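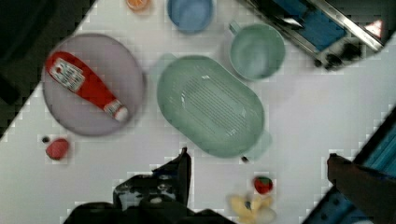 Fig. 1. Ketchup bottle on a round plate, green tray beside it.

Guides > Kitchen > Kevach Countertop Dishwasher > Section 3: Plastics
Home Guides Parts Forum Contact
51 shares 3 comments

Section 3: Washing plastic plates, cups and play food

The Kevach leaflet says the machine is "safe for all plastics." I'd treat that as advertising. Go by the marking on the item, and if it has no marking, wash it by hand.

1. Scrape off food and remove paper labels. The filter is supposed to catch label pulp. Mine didn't.
2. Take caps off squeeze bottles and load them separately. 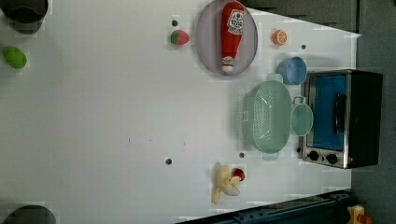
Fig. 2. Plate with ketchup bottle, toy strawberry and toy orange slice.

3. Put plates in the rear slots and light pieces under the mesh lid. Play food goes in only if it is solid. Hollow pieces take in water at the seam and are slow to drain.
4. Choose Eco. The panel offers a program called Gentle Plus, but Jitendra Ahuja ran both with a thermometer inside and got the same reading each time.

CAUTION: Never put thin plastic on the bottom rack. The heating element is directly underneath.

5. Add detergent to the first line only. The second line is for a full load of china, whatever the tablet makers would like you to believe.
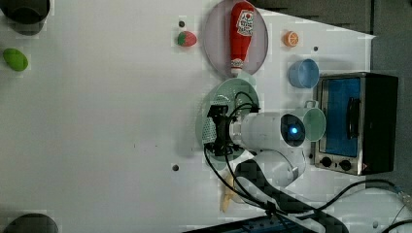 6. Press Start and leave the door shut. Eco is listed at 90 minutes. Expect longer if your water comes in cold.
7. When the beep sounds, open the door a hand's width and wait. "Turbo Dry" is a fan. It does very little for plastic, so keep a towel ready.

NOTE: Cups should face down and lean slightly. Flat-bottomed ones hold a puddle in the base ring.
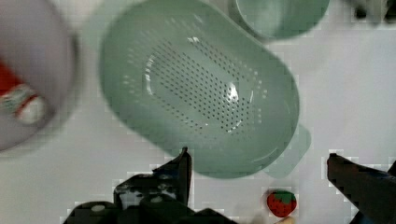

Page last changed: 8 September 2023 by Margit Solberg

Colanders and anything else with small holes should go in with the holes facing the spray arm. Check them against a light afterward, as grit likes to sit in the outer rows.

The leaflet promises 400 washes before the spray arm needs cleaning. I wouldn't wait for that. Pull it off every April and whenever the glasses come out gritty, and poke the jets clear with a toothpick. Refitting is covered in Section 4.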